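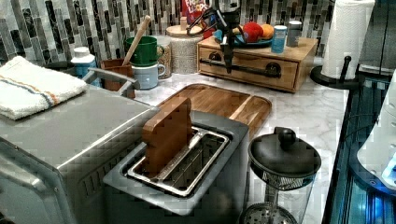
Pinza de dedos estrechos sobre el tirador del cajón, encimera de pruebas.

Foro > Manipulación > Pinzas y efectores finales
Tema: Dedos estrechos Ukeo o pinza ancha Vereck para cajones y tostadora
Abril de 2023

brazo_sur escribió:
Buenas. Llevo unos días comparando dos pinzas en la misma cocina de pruebas. Las tareas son abrir el cajón de madera (tirador negro, de barra larga) y sacar la rebanada de madera de la tostadora. La de la foto es la Ukeo. Con la Vereck, de dedos anchos, el cajón sale bien, pero en la ranura de la tostadora toco el borde casi siempre. ¿Alguien ha usado las dos?

mkr44 escribió:
Tuve la Vereck un año. Para tiradores de barra no la cambiaría — agarra aunque llegues torcido. Para la tostadora, dedos finos sin dudarlo.

tornillo_flojo escribió:
No estoy de acuerdo con lo del tirador. Si giras la muñeca 90 grados y entras desde arriba, la estrecha va igual de bien. El fallo suele ser de calibración de la cámara. ¿Cada cuánto la recalibras?

brazo_sur escribió:
Una vez por semana. Error de 4 mm, aproximadamente, en el fondo de la encimera.

tornillo_flojo escribió:
Pues ahí lo tienes. Con ese error ninguna pinza te va a entrar limpia en la ranura.

lata_azul escribió:
Yo miraría los cables. En la foto hacen bucle en la parte alta de la pinza y con el giro que propone tornillo_flojo pueden tirar. A mí se me soltó un conector así en octubre. Ahora llevo una funda y dejo más holgura en la muñeca.

mkr44 escribió:
Lo de los cables sí. Lo de la cámara, a medias: la Vereck perdona esos milímetros en el cajón y la otra no.

brazo_sur escribió:
Voy a recalibrar con el tablero de Murthy y repito las dos tareas con cada pinza, mismo controlador (Ullus) y misma velocidad. Subo los registros cuando los tenga.

tornillo_flojo escribió:
Pon también la fuerza de cierre, que sin eso no se pueden comparar.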